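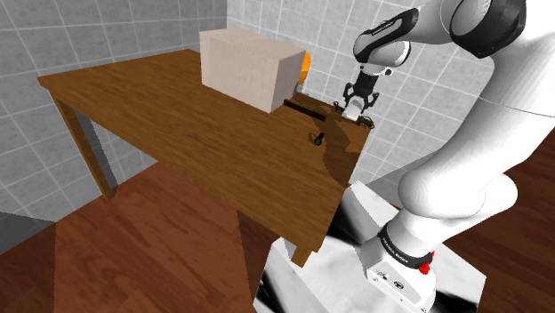

Wamirar wrote in to say that a gripper comparison in simulation tells you more about the contact settings than about the fingers, and asked for the friction values to go at the top of the page. Fair enough. They are now in the table at the foot of the results page, and they were the same for both hands.

This gallery goes with the Stovora gripper trials, which we ran in simulation through August. We wanted to know whether a plain two-finger parallel hand or a linkage hand copes better with mixed household objects on a table. Each hand had 200 attempts, with the same controller and the same time limit of 60 seconds.

The parallel hand finished with 168 good grasps. It did best on small items with flat sides. Most of its failures came near the edge of the table, where the planner tended to approach too low and stop the run.

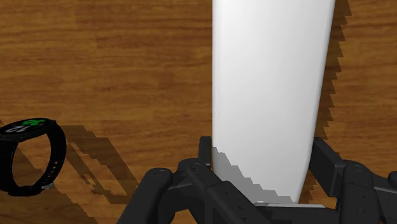

The linkage hand was slower to set up. Its fingers swing as they close, so the point of contact moves, and the Nkosi controller had to be told about this before the numbers made any sense. Our first set of runs was thrown away for that reason.

Tapered shapes gave us the most trouble with either hand. A grip set too low lets the object tip, and one set too high can push it down and out of the fingers. We ended up raising the grasp height a little and cutting the closing speed by half.

Camera position mattered more than we had planned for. A view from near the wrist is good for the last part of the approach and poor for finding things, so we kept a fixed room view as well.

The full set of 279 stills is in the Hirusow archive, sorted by hand and then by object. Settings files are in the same folder.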